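Clostholm round plate with rim, two months of use on my sofa

I bought the Clostholm plate in June, together with a cloth from Plarnholm, because in our apartment the living room has no real table. We eat in the small kitchen, but the fruit lives on the sofa. My wife thinks this is a bad habit. I think so too, but after 5 years it is too late to change it, so I looked for a plate which can stand on a soft seat and not send everything to the floor.

The color is sold as "evening blue". I would call it pale periwinkle, with more violet in it than I expected from the shop page. It is not a bad color for fruit. Oranges look very strong on it, and apples a little less. If you want a plate that matches a gray kitchen, please look at it in daylight first.

The shape is simple: round, shallow, with a thin rim which goes up a little. The rim is the reason I chose this one. I had before a completely flat plate from Lomura, and every time somebody sat down at the other end of the sofa, one mandarin left the plate and went between the cushions. With the Clostholm the fruit rolls to the rim and stops there. It happened 2 times that something escaped, and both times it was my son jumping. I don't take points away for that.

What I like less is how shallow it is. For one layer of small oranges it is fine. If you put a second layer, the top ones have nothing to hold them, and you must build carefully, like a small pyramid. A family that eats a lot of fruit will want a bowl. For two or three people in the evening, the plate is enough.

The surface is smooth and a bit shiny. Sticky juice comes off with warm water and a sponge, also when I forget it until morning. I have not found scratches, but I don't cut anything on it. The underside is smooth too — on bare sofa fabric it slides more than I would like, and this is why I talk also about the cloth.

The cloth is bright blue cotton and I spread it over the seat before I put the plate. It has a little texture, so the plate keeps its place better. It also catches the drops. After many washings the blue is still bright, only the first wash should be done alone, as I learned with one white shirt. It wrinkles easily. I stopped ironing it after the first week.

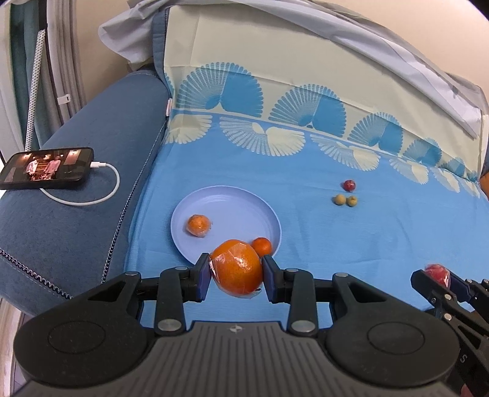

Small oranges with the Clostholm plate on the blue cloth, some in plastic wrap, and other round fruit to the right.

I want to say some words about plastic wrap, because I tested the plate with it as well. My mother wraps citrus fruit one by one, and she says it stays juicy longer. I tried it with the small oranges from the Amissah market. Wrapped fruit behaves differently on a smooth plate: the loose ends of the film work like a small brake, and the fruit rolls less. Unwrapped fruit goes straight to the rim. If you wrap, leave the loose part at the bottom. I can't say that the taste was better after a week, and I will probably not continue, it makes too much trash.

Darker fruit I usually keep on the cloth beside the plate, together with the small yellowish ones that my son doesn't like. This way he takes from the plate without searching and pressing everything with his fingers.

The price was 26 for the plate, and the delivery came in a box much too large, with a lot of paper. Nothing was broken. The sticker on the bottom left some glue, which I removed with cooking oil.

Would I buy it again? Yes, but I would take the darker color if they make one. I give 4 stars out of 5. The missing star is for the slippery underside — a thin ring of rubber would solve it, and I hope that Clostholm thinks about it for the next version.

Iddrisu Appiah
Jul 10, 2026

Filed under: Tableware, Small Homes, Reader Reviews

Comments (3)

Araba Arthur
I have the same plate and put a round piece of shelf liner under it. No sliding anymore, also on leather.

Ekow Sowah
Does it go in the dishwasher? The shop page says nothing.

Iddrisu Appiah
Ekow, I wash it only by hand, so I can't promise. The paper in the box did not mention it either.

More recent reviews
Lomura flat plate: good for bread, less good for anything round
Plarnholm kitchen towels after one year
Three fruit bowls for a narrow shelf, by Mawuli Tsikata
A sofa tray with folding legs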